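Step 3: Get the clothes off the sofa and fold them

Okay, so you've got the Vullcombe cover on and the legs screwed in (that was the worst part, I promise). Before you move on to the washing settings, deal with whatever has landed on the seat. Mine had red tops on it within 12 minutes!

1. Pick up each top by the collar or a cuff and give it a good shake.
2. Lay it face down on the seat and smooth it out with your palm.
3. Fold the sides in, then the sleeves, then bring the bottom up to the neck.
4. Stack the finished ones toward the back so you've got room to work.

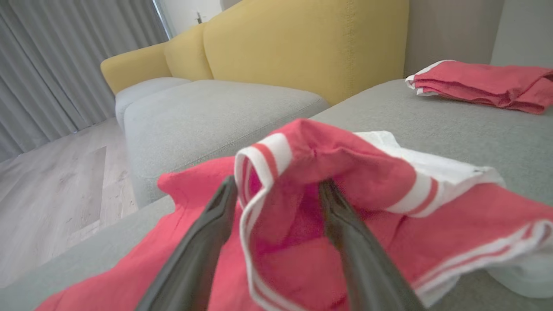

Bright colors on light gray

I love a coral red top with striped white trim, but a pale woven seat like this one makes me nervous – new reds can bleed. So:

Note: Let everything dry all the way before it touches the cushion.

Caution: Don't leave a crumpled pile sitting there overnight, even a small one. If color does rub off, blot with cool water and skip the bleach.

5. Run a lint brush over the seat, back to front, and go on to Step 4.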